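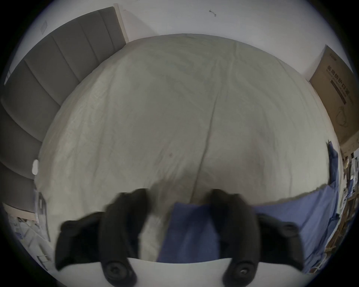 Venla Kiiskinen wrote in the margin of chapter 3 that I trust the sister too much, and that the sister's letters were copied out again after the funeral.

Notebooks > Aaltonen biography > Working entries

August 2022

I checked the sister's letters again. The bundle has 446 pages and I have read 98 of them against the copies. In the Mundley years the two versions agree, except for small words. After the move the copy leaves out all the money. So Venla is right for the later part, and I must rewrite the paragraph on the debts. The first part can stay, I think.
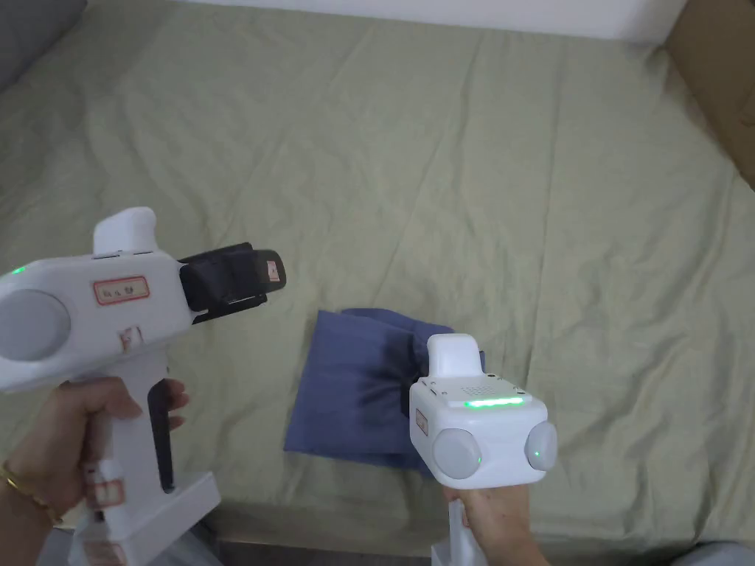
Forkeo want our wish for the binding before they give a price. The printer's sample card has only brown and a red which I don't like. I would prefer a dark blue, like the folded piece of fabric lying there on the sage green, and the green could then be used for the endpapers. To ask: does the blue take gold letters well, or is white safer?

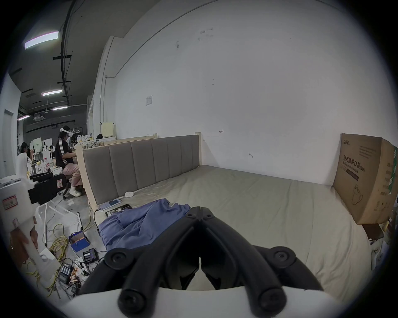
Gray headboard, pale sheet.

Still open: the letter marked only "May". The paper is the same as in the school letters, but he signs with the full name, and he did this only later. I put it in the later group with a question mark – please do not move it without telling me.
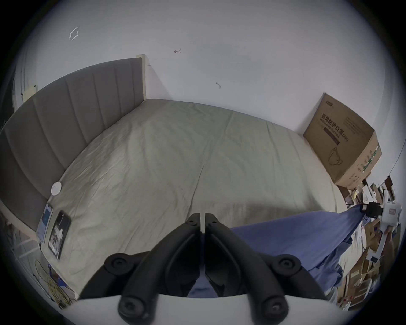
Tudor Roman would cut the childhood to 90 pages and begin with the quarrel at the printing works, as the reader does not yet care about the grandfather. I am not convinced. The grandfather paid for the journey, and without him the quarrel has no sense. I will try one version in his order and compare.

Next: index cards for the Mundley names, old spellings too.

2 comments · 3 shares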